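We use cookies to remember your reading position and text size. Accept all / Manage choices

The Givgate Hand

The hand would close on nothing very well. It would close on a mug, a cork, and the rolled-up sleeve of Zoi Tsoukalas. What it would not do was open a cupboard.

She had built it over the winter at a bench in the Golano workshop, between the lathe and the shelf where members left parts they felt guilty about throwing out. The shell was printed in four pieces. The drive was a single motor with a lead screw, taken from a Stenar blind opener that someone had abandoned in December. The pads were her fifth attempt. The first set had been foam and had come off in the first hour.

Bakhtiari, who had the next bench, read her test log aloud when he was bored.

"Attempt 31. Pad contact good. Knob released at 3 degrees of door travel. Attempt 32. As above."

"It's a log," she said. "It isn't meant to be gripping."

"Neither is the hand."

She went back to the numbers. The motor stalled at a current she had set herself, low, after an incident with a ping-pong ball. At that limit the pads held a small round knob until the hinge began to resist, then slid off. Raising the limit would hold the knob and would also, by her arithmetic, strip the nut on the lead screw within 200 cycles. She had one nut.

She tried chalk on the pads. She tried a wider opening angle, so that the pads met the knob further back. She tried approaching from below, which moved the load off the tips and on to the root of the pads, where the rubber was thicker. That gave her 11 degrees, and she wrote it down and went to make tea.

While the kettle boiled she opened the cupboard to get the cups. She did it with two fingers and looked at her own wrist. It had turned. Her hand had started out facing the door and had finished facing the wall, and at no point had she squeezed any harder.

She left the tea.

The hand had no wrist. It had a bracket, two bolts and a square of plywood. The pull was applied along one fixed line while the knob travelled along an arc, so that past the first few degrees most of the effort went into dragging the pads sideways. She had spent the winter measuring grip. The fault was in the bracket.

She took out one bolt.

With a single bolt and a nylon washer the hand could swing freely through a quarter turn. It also drooped. She added a rubber band from the post, then a second, until it sat level under its own weight. It looked worse than it had at any stage since the foam.

Attempt 33 reached 40 degrees. On attempt 34 the band slipped off its peg. On attempt 35 the door on the test board went past square and hit the stop, and the hand went with it, still closed on the knob, and would not let go. She had left the release command out of the new file.

"Is that a pass?" said Bakhtiari.

"It's a pass with a note."

She wrote the note. Then she put the release back in, cut a proper peg from brass rod, and ran the sequence until ten at night, when the lights went over to the timer. The nut showed no wear that she could feel with a fingernail. She set the counter in the file to stop at 1,000 and told herself that she would look at the nut again at half that.

There remained the matter of the test board. It was a square of chipboard with one door on it, clamped to the bench at a convenient height. No kitchen was like that. In a kitchen there was a floor, and a person had to bend, and the knob might be at the bottom of the door or at the top. The hinges would be older or newer or full of flour. She made a list of these conditions and reached the foot of the page.

She packed the spare pads, the brass peg and all the rubber bands. She entered the next line of the log before she left, with the result blank: Attempt 81. Real door.

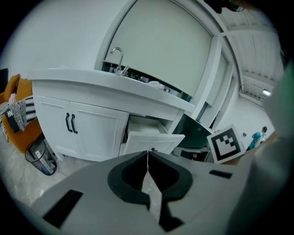 Comments (3)

Merel: I had the same trouble with a drawer puller I built in the garage. Swapped grippy pads for grippier pads for weeks, and the cure was a loose pivot. Rubber bands perish though, she wants a light spring.

tinshed: Would a plain bronze nut not have outlasted the lot? Liked the bit with the kettle.

Merel: Bronze if you can get the thread. Mine was an odd size and I gave up looking.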